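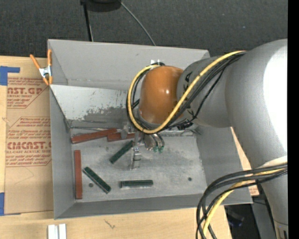
I have been promised a tidier life by a plastic box more times than I care to admit, so when the latest round of "decant everything into matching grey bins" advice landed in my inbox in August, I was not in a generous mood.

The newsletter came from Penner, who sell storage and would naturally like me to own more of it. Their line is that an open bin on the worktop changes how you deal with stuff. You drop things in during the day, sort the lot in the evening, and go to bed with clear surfaces. It sounded to me like a drawer with the lid off. But our table had vanished under post, batteries and a bicycle pump, and I'd already tried shouting.

So I bought two. Plain grey, straight sides, open top. One is a Penner and the other is from Geler, whose version costs a good deal less and, as far as I can tell, does the same job of being a box.

First complaint: grey shows everything. You'd think it would be the sensible choice, and the shop pictures certainly look sensible, but mine had scuffs along the bottom within a fortnight. Anything with a metal edge leaves a dark smear, and once it's there it stays. I tried washing-up liquid, then bicarb, then a melamine sponge, which took off the mark and also the matt finish, so now I have a shiny patch instead. If you mind about that sort of thing, buy a darker one. I've stopped minding, mostly.

Second complaint: tall sides. Everyone recommends tall sides because you can fit more in. Yes, and you also can't see any of it. Small things slide down to the floor of the bin and you end up feeling around with one hand like somebody looking for a plughole. I lost a perfectly good tape measure for 7 weeks that way (it was under a scarf). A shallow tray would have shown it to me the same afternoon.

Third, the table. Ours is light wood and fairly soft, and a loaded bin dragged across it leaves lines. The Geler has no feet at all. The Penner has four little nubs which I suspect are worse. I've put a folded tea towel under each and lift them when I remember — when I don't, you can hear it from upstairs.

Now for the part I didn't want to write. The evening sort does sort of work. I do it at nine with the radio on, and it takes less time than I spent complaining about it. Rubbish out, post in the rack, anything that belongs to another room goes on the stairs. Whether that's the bin or simply the fact of having a set time, I couldn't tell you, and I notice Penner don't go into it either.

What I won't be doing is buying the inserts. Kodomico make a divider kit for bins this size and the reviews are glowing, all 659 of them, which always makes me want to read the bad ones first. The bad ones say the dividers fall over. An old shoebox lid cut in half also falls over, and I had one of those already.

The Geler is holding cables at the moment. The Penner has gone back to post and batteries. The pump is still on the table.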